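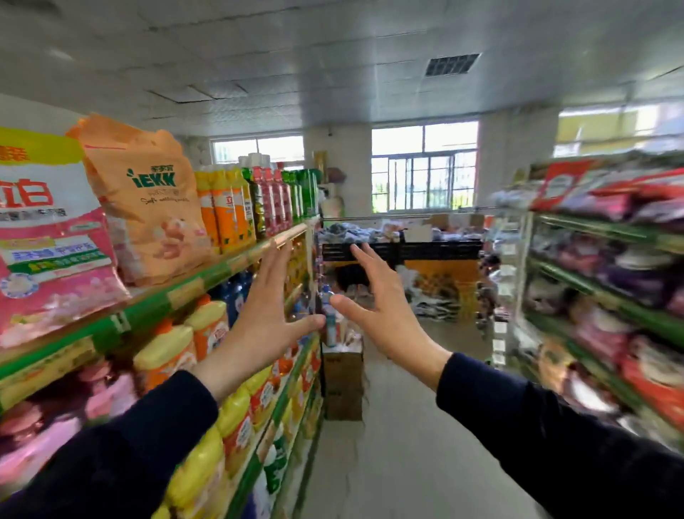 Notas para la charla del club. Veinte minutos más preguntas. Stefaniia pasa las diapositivas; yo hablo y procuro no mirar la pantalla.

Apertura. Saludar, decir quién soy (Ulises Godoy, segundo año, equipo de percepción) y dejar la primera diapositiva puesta mientras la gente se sienta. Pregunta al público: ¿cuánto tardáis en coger una botella de una estantería? Esperar. Siempre hay alguien que dice «nada». Nuestro sistema, en enero, tardaba 24 segundos y cogía la de al lado.

Diapositiva 2. El proyecto se llama Plevetix. El nombre salió de una votación que perdí y no voy a comentarlo. Objetivo: que un robot aprenda a coger productos en un pasillo de tienda a partir de grabaciones hechas a la altura de los ojos, con las manos por delante. Volver un momento a la primera: la botellita transparente del tapón azul, en la punta de la estantería, justo entre las dos manos. Preguntar quién la había visto antes de que yo la nombrara. El detector tampoco.

Diapositiva 3. Por qué el pasillo de detergentes. En el laboratorio teníamos tres latas y una mesa negra mate, y todo iba de maravilla. Luego llegan los envases amarillos y naranjas en filas, todos primos hermanos, y el modelo decide que son un único detergente muy largo. Señalar también los paquetes morados y rosas de la derecha: blandos, apretados y movidos en la toma. Cillian quería tirar todos los fotogramas movidos. Le dejamos probar con una copia y se quedó sin casi ningún giro de cabeza.

(Si alguien pregunta por los textos: sí, hay envases con caracteres chinos. No, el modelo no lee. Yo tampoco.)

Diapositiva 4. Los datos. Pedimos 2000 fragmentos y nos propusimos etiquetar 1000 antes de vacaciones. Etiquetamos 424. Pausa breve, que se rían. Explicar el criterio de «inicio de agarre»: lo fijamos cuando los dedos empiezan a cerrarse. Mairéad lo habría puesto antes, con la mano abierta y ya orientada. Discutimos dos tardes. Enseñar las dos curvas y reconocer que la suya es mejor. Decirlo deprisa.

Diapositiva 5. El brazo. Es el Keane viejo del taller, con la pinza Dorkau que heredamos del curso pasado y un tornillo que no es el suyo. VÍDEO: comprobar antes que tiene sonido, porque el golpe contra la balda es lo mejor. Stefaniia, no lo pases en bucle, por favor.

Diapositiva 6. Qué falló en la competición. Ensayamos con luz de fluorescente y allí había ventanas. Calibramos a las nueve de la mañana y competimos a las cuatro de la tarde. Quedamos quintos de seis; el sexto no se presentó. Fionnuala pide que diga que el jurado elogió la documentación. Dicho queda.

Diapositiva 7. Lo siguiente: pasar el etiquetado a Ledix, separar mano izquierda y derecha desde el principio y repetir el reparto de entrenamiento por tiendas enteras, que antes mezclábamos pasillos y nos salían unos números preciosos y falsos.

Preguntas. Si preguntan por el presupuesto, contesta Fionnuala. Si preguntan por el tornillo, contesta Cillian. Recordar al final que buscamos gente para etiquetar, los lunes no, y que hay galletas.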